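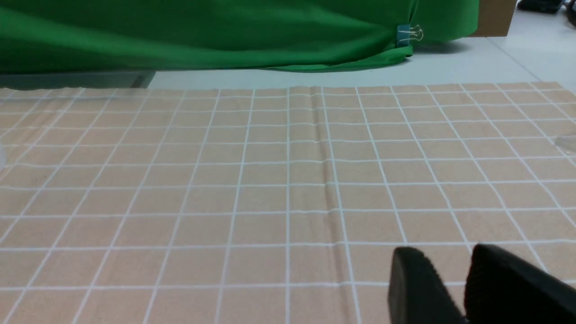

Photo: Nazma Abeysekara / Skomurby test room

Ticket 724 — Tablecloth task: fold line not removed, arm stops before second pass
Product: Suler tabletop arm, Neris software
Opened by: Nazma Abeysekara
Assigned to: Tahsin Navaratnam
Status: Open, workaround available

Problem

We try to use the arm for one simple chore, to smooth a tablecloth before the plates are put. The cloth is the beige one with thin white squares. It has a long crease down the middle, a little to the right, and smaller wrinkles near the far side. The arm should press beside the crease and pull the cloth outward. In most runs it makes one pull, then stops with message "surface complete", and the crease is still there.

I have read the manual two times and did the camera calibration again. Same result.

Steps to repeat

1. Lay the cloth with the crease going away from the arm.
2. Start the routine "Smooth" with fingers open.
3. Wait for the first pull.
4. Read the message in the log window.

Log from the morning test

09:10 Run 1. Pull to the left, stop. Crease remains.
09:18 Run 2. Same.
09:31 Turned off the ceiling light nearest to the arm. Two pulls, then stop.
09:50 Pull force changed from 262 to 400 in the settings. The whole cloth moved and the crease moved together with it. Changed back.

Reply from Tahsin Navaratnam

Thank you for the clear log. I think the program looks at the white lines and decides from them if the cloth is flat. Where the lines bend only a little at the crease, it accepts this as flat. Please open Neris, go to Surface, and lower the "line tolerance" to 11. Please also fix the near edge of the cloth with tape, so it cannot slide.

Reply from Nazma Abeysekara

I did both. With the tape and tolerance 11 the arm makes four or five pulls and the crease becomes lower, but it is not gone. The wrinkles at the far side it does not touch at all. One run took more than 11 minutes. My colleague Hashini Liyanage did the same cloth by hand while I was still writing the time in the log.

Comment from Angharad Samuel

Is the far side inside the reach of the arm? At Begum we had a similar case with bed sheets, and the routine skipped everything past the limit without any warning.

Reply from Tahsin Navaratnam

Good question. Nazma, please send the value "max reach" from the Setup page. About your other question, if the arm can do this job every day in a dining room: in my opinion not yet. It can help with a cloth that is already almost flat. For a hard crease I would still use an iron — the arm cannot remove it only by pulling.

Workaround: iron the cloth first, tape the near edge, tolerance 11, force 262.

Waiting for: max reach value from Nazma.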